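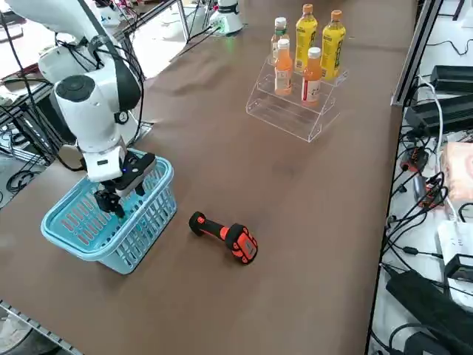
# Chapter 5: Who Gets on the Ballot

Draft text, Nov 18, 2021. Section numbers to be fixed after copyedit.

Before a campaign there's a filing. Dull part, mostly paper, and students skip it. Don't. More local races get decided at the filing desk than on election night, and the newspapers rarely send anyone to watch.

Start with a case. Hasilby, a river town with a mayor and a city council, elections every four years. Keerthana Bangera had been mayor for two terms and was barred from a third. Open seat. Five people picked up the forms in June. Two made it to the ballot.

What happened to the other three:

- Nithin Devadiga, a school principal, missed the residency rule. He'd moved back to town too recently. Good speaker, well liked, out in the first week.
- Bo-ram Wang had her signatures but a good share came from people registered in the next town over. Struck. She fell short.
- Uyên Mai withdrew. Her employer, the Dusard shipping company, had contracts with the city and she would of had to quit before filing, not after winning.

So the voters of Hasilby chose between two names. Keep that in mind when we get to turnout in Chapter 6.

## 5.1 The usual hurdles

Rules differ from place to place but they come in a few basic kinds. Age. Citizenship. Residency. Signatures. A deposit, sometimes. Limits on holding another office or doing business with the city. Learn the terms in bold, they come back.

**Residency requirement**: how long a candidate must have lived in the district before filing. Hasilby's charter says 60 months.

**Petition threshold**: the number of valid signatures needed. *Valid* is the word that matters. A signature from somebody outside the district counts for nothing.

**Incompatibility rule**: jobs or contracts a candidate can't hold while running. Some towns apply it only once the winner takes office. Hasilby applies it at filing.
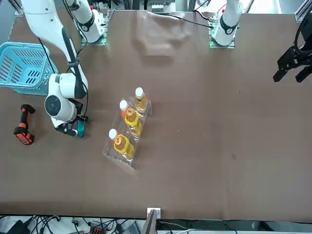
Each of these has a defense and a cost. Residency rules keep out people with no stake in the town, and they also keep out people like Devadiga, who grew up there. Petitions show some support exists. They also reward whoever has a crew to knock on doors, and party candidates usualy do.

Which brings in the parties. Pendo Makori ran as an independent and spent most of her early money on signature gathering. Her opponent's party had a mailing list already. She filed with 47 signatures to spare, a thin cushion once the clerk starts checking.

## 5.2 Who checks

Normally a clerk or an election board. Decisions can be appealed, but the clock is short, and a court may rule after the ballots are printed. See the Stevska case in the readings, where a name stayed on the ballot after the candidate lost her appeal. 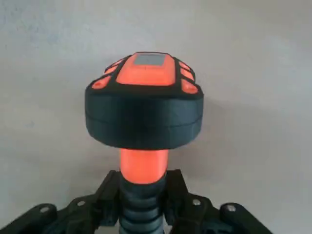
What happens to votes cast for a candidate who is disqualified after printing?

It depends on local law. In many systems those votes are treated as invalid and the next highest finisher wins. Others call a new election if the disqualified name comes first. Hasilby's charter is silent on it, so a judge would decide.

## 5.3 Before you read on

Look up the filing rules for mayor or council where you live. Write down the deadline, the signature number and who does the checking. Bring it to class. Compare with the table in 5.4, which uses Hasilby and the neighboring town of Raju side by side.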